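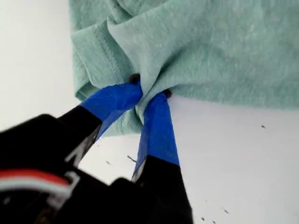 六月把护肤配方的台账重新整理了一遍，顺手把 Tredov 那支氨基酸洁面从试样到定稿的过程写下来。这个牌子很小，创始人 King-fai Ho 原先做服装面料贸易，后来转到洗护，一年出两三个品，每个品都要改很多轮。我给他们做外部配方顾问，按项目结算，不拿销售分成，下文的判断和他们卖得好不好没有关系。

## 起点

最初的需求只有一句话：中干性皮肤早晚可用，洗完不紧绷，泡沫不能太稀。第三条最麻烦。氨基酸体系的泡沫和增稠一直是老问题，在弱酸性条件下尤其明显。皂基没有这个问题，但 pH 在 9 以上，第一条就过不去。

备选的主表活有三种：

- 椰油酰甘氨酸钾：泡沫好，洗感清爽，但结晶体系对 pH 和降温速度敏感。
- 月桂酰肌氨酸钠：增稠相对容易，脱脂力偏强，单独做主表活不合适。
- 椰油酰谷氨酸二钠：温和，泡沫慢，几乎不响应盐增稠。

第一版用甘氨酸钾做结晶膏体，甘油加到较高的量。实验室 100 克小样外观很好，膏体细，有珠光。放到 45 度烘箱里，第九天析水，上层一圈清液。调整甘油和水的比例，析水推迟到第三周，没有根治。

## 放弃膏体

King-fai 坚持要膏体，理由是软管比泵头瓶便宜，并且消费者觉得膏体“浓”。这个理由在商业上成立。问题在于他们的代工厂 Daltow 没有带程控降温的乳化锅，夹套走自来水，夏天和冬天的降温曲线差得很远。结晶型膏体的稠度取决于晶体的大小和排列，降温过快晶体细碎，出料时稠，存放后变稀；降温过慢晶体粗，手感发砂。同一个配方在 Daltow 连打三锅，黏度没有一锅相同。

我的意见是换成啫喱体系，用聚合物撑黏度，把工艺窗口放宽。讨论了两个晚上，他同意了，条件是外观不能像洗洁精。

啫喱版的骨架如下，百分比为投料量，不是活性物含量：

| 相 | 原料 | 比例 |
|---|---|---|
| A | 去离子水 | 补足 |
| A | 甘油 | 8.0 |
| A | 丙烯酸（酯）类共聚物 | 6.5 |
| B | 椰油酰谷氨酸二钠（液体） | 18.0 |
| B | 月桂酰肌氨酸钠（液体） | 9.0 |
| B | 椰油酰胺丙基甜菜碱 | 12.0 |
| C | 氢氧化钠溶液 | 适量 |
| C | 柠檬酸溶液 | 适量 |
| D | 防腐剂 | 0.8 |
| D | 泛醇 | 0.5 |

聚合物要先用水稀释，搅拌桨不能露出液面，否则打进去的气泡两天都排不净。中和到 6.5 左右再回酸到 6.0。回酸之后体系会更通透，屈服值也有提高，做过这类增稠剂的人应该都熟悉。回酸要慢，柠檬酸浓度别超过两成，局部过酸会出白点，搅不开。

## 编号

试样编号从旧台账续下来，定稿的那一支是 3561。中间废掉的不全是配方问题，有几支是我称错了甜菜碱。那段时间天平旁边同时放着两种规格的桶，标签颜色一样。后来在桶盖上用油性笔写了固含量，没有再错。

废样我一般留到项目结束。3512 以前的那批占了整整一层架子，里面有一支放了四个月，颜色从无色变成浅黄，追下来是泛醇批次换了，和主体系无关。如果当时按习惯两周一清，这个问题要到大货上才会暴露。

## 香精

原计划不加香。氨基酸表活自带一点油脂味，谷氨酸盐还好，肌氨酸盐比较明显，King-fai 的几个老客户闻过之后都说像“放久了的坚果”。于是去找 Leung 香料行要了五支低添加量的香型，最后选的是青草加一点黄瓜，0.12%。

加香对黏度的影响比预想的大。同样的基料，不同香精之间黏度可以差三成，原因是香精里的溶剂和部分醇类会进入胶束，改变其形状。所以香型要在定黏度之前定下来，顺序反过来就要重做一遍稳定性。我就反过来做了一次。

另外，香精供应商给的致敏原清单要按洗去型产品的阈值核对，和驻留型不是同一个数。清单上有芳樟醇和柠檬烯，按 0.12% 换算后，前者低于标示阈值，后者高于阈值。目标市场包括欧盟的话，柠檬烯要单列。Tredov 暂时只在本地卖，但包材已经按单列的版本印了，省得以后再开版。

## 测试

感官测试找了 56 个人，分两组，盲测，对照品是市面上一支卖得不错的同类产品，编号替代，不透露牌子。问卷由 Elango Poduval 设计，他原来做食品感官，对量表的要求比化妆品行业常见的做法严格。例如“是否紧绷”不允许单独提问，必须给出洗后一分钟、五分钟和十五分钟三个时间点。

结果摘要：

1. 泡沫量：对照品高，差异显著。
2. 冲洗速度：我们的快。
3. 一分钟紧绷感：无显著差异。
4. 十五分钟紧绷感：我们的低，差异显著。
5. 气味：两极分化，喜欢和不喜欢的人数接近。

如果只问洗后即刻的感受，第四条是看不到的。这一点我以前没有重视，之后的问卷都按他的时间点来。

第一条在意料之中。谷氨酸盐为主的体系想要浓密泡沫，要么提高甜菜碱，要么加起泡网。甜菜碱再往上加，眼刺激的风险会上升，我不愿意动。最后的办法是换泵头，用 Zotach 的一款发泡泵，基料黏度随之降下来，聚合物从 6.5 降到 1.2。成本上泵头贵了，增稠剂省了，合计每支仍然高出一截，King-fai 算完账没说什么，第二天把定价改了。

黏度降低后还要重新看一件事：发泡泵的网孔容易被未溶散的聚合物颗粒堵住。Daltow 出料前加了一道 200 目滤袋，首批抽检 512 支，连按三十下，堵泵两支，拆开看都是滤袋破损那一段时间灌的。换滤袋后复检没有再出现。

## 防腐

洁面是含水量高的产品，又在浴室里放着，防腐不能按经验糊弄。用的是苯氧乙醇加乙基己基甘油的组合，pH 6.0，挑战测试细菌部分第一轮就过了，霉菌部分第十四天的下降对数不够。补了一点山梨酸钾，效果一般，因为它要到 pH 5.5 以下才有像样的活性，而这个体系降到 5.5 就开始浑浊。

折中的方案是把 pH 定在 5.8，再加 0.1% 的螯合剂。重测通过，余量不大。我在工艺单上写了上限 6.0，超过就返工，不接受让步放行。Daltow 的品管打过一次电话问 6.1 行不行，答复是不行。

## 目前的状态

大货已经灌了两批，留样在室温和 40 度各放一组，每月看一次外观、pH 和黏度。到目前为止 pH 漂移在 0.1 以内，40 度那组颜色略深，在可接受范围。冷冻那组取出后有短暂浑浊，回到室温一夜后恢复透明。

还没有解决的有两处。一是硬水地区的泡沫，有客户反馈按出来的泡在脸上消得很快，我用配制的硬水重复出来了，加螯合剂有改善，但和防腐那 0.1% 要一起考虑，不能随便加。二是替换装，King-fai 想做自立袋，袋子的内层材料和香精的相容性还没测，样袋上周才到。

有人留言问能不能在家照着上面的表做。不建议。表里没有写具体牌号，不同牌号的同名原料固含量可以差一倍，含盐量也不同，照抄比例做出来的大概率是一锅水。防腐测试更不是家里能完成的。

下一篇写自立袋的相容性，数据要等两个月。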